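Quiénes somos

Escuela de Oficios del Hogar Brelik

La Escuela de Oficios del Hogar Brelik es un centro privado de formación dedicado a la limpieza doméstica, el orden de interiores y la gestión de residuos en la vivienda. Fue fundada por Graça Torres, que ejerce la dirección general, y forma parte del grupo educativo Esteves. La jefatura de estudios corresponde a Menaka Akanda, responsable asimismo del plan docente y de la evaluación de las prácticas.

El centro imparte cada curso 400 horas lectivas, distribuidas en seis módulos: limpieza de suelos y textiles, cocina, baño, ropa, almacenamiento y separación de residuos. Los grupos no superan las 30 plazas. El periodo lectivo comienza en septiembre y las clases se imparten en horario de tarde, con el fin de facilitar la asistencia a quienes ya trabajan en el sector. 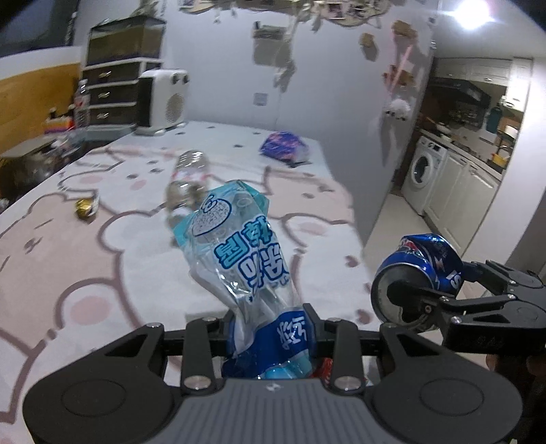
El módulo de separación de residuos ocupa un lugar central en nuestro programa. El alumnado aprende a recoger una habitación habitada respetando el mobiliario y los objetos personales, y a clasificar cada envase antes de retirarlo. Se trabaja con materiales corrientes, como botellas de plástico transparente, una lata de refresco aplastada o un envoltorio dorado arrugado sobre una alfombra blanca con dibujos de osos. La recogida precede siempre al aspirado, y los textiles claros se revisan por zonas, desde la pared hacia la puerta. Las cajoneras y los elementos decorativos se limpian en último lugar, sin alterar su disposición.

La formación se completa con un periodo de prácticas de unas cinco semanas en entidades colaboradoras, entre ellas Bimmont, dedicada a la limpieza de viviendas y residencias. Cada estudiante cuenta con un tutor designado por la escuela y entrega una memoria escrita al término de la estancia.

La admisión se realiza por orden de solicitud, previa entrevista con la jefatura de estudios. No se exige titulación anterior. La secretaría atiende al público en la planta baja del edificio Zetex, de 16:00 a 20:00.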